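Home > Workspaces and Furniture > Tables and Desks

Thread: Big glossy white table, keep it or cover it?

rtolentino
Posts: 156
We have a large white table in the shared room and I'm trying to settle whether the glossy top stays. It is good for laying out paper. The trouble is light. Where the light lands on it the surface goes so bright that white boxes and white paper are hard to look at for long, and the far side of the room looks dark by comparison. There is shelving past the table that I'd like people to be able to see from their seats.

Replacing the top was quoted at 400. A matte cover from Londeo would be 266. I don't love either number.

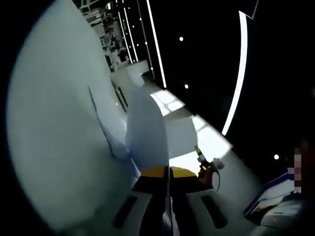

Re: Big glossy white table, keep it or cover it?

wetel_fan
Posts: 13
Move the light first. You can see the reflection on the tabletop just past the block, sort of a grid. Tilt or shift whatever is making that and you might not need to spend anything.

Rosimeire Fontes
Posts: 400
I disagree. We moved lights twice at our place and the glare went to a different chair each time. Matte cover, done in one Saturday morning. Ours has been on since February and it wipes down fine.

javier_h
Posts: 266
Covers bubble. The one I bought lifted at the corners in the first month. If you work with paper a lot I would keep the hard top and put a gray desk pad where people sit.

rtolentino
Posts: 157
We do use a lot of paper, mostly big sheets that get folded and opened out again. They overlap, the edges curl, and white on white makes it hard to tell where one sheet stops. A second view, with people at the table:

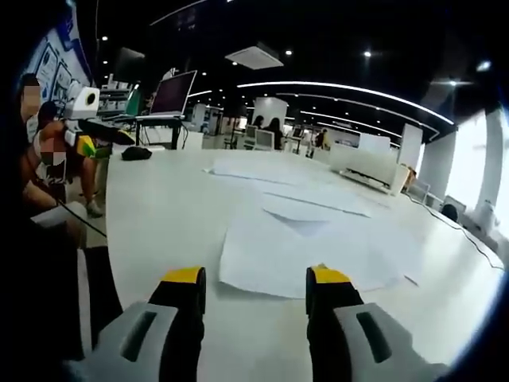
Sheets spread over the tabletop, cable along the right edge.

wetel_fan
Posts: 14
OK, that is more table than I was picturing. A desk pad won't cover that. I would still try the light.

Rosimeire Fontes
Posts: 401
Get that cable off the top while you're at it. Clips under the edge. And put weights on the sheets if the curling bothers you, any small flat thing works.

javier_h
Posts: 267
Agree on the cable, still no on the cover. Has anyone here tried the Zutano one? It's supposed to be heavier.

rtolentino
Posts: 158
I'll ask for a Zutano sample and lay it on one end for a week. Clips are ordered. Light is getting moved tomorrow after 5.

- Rogelio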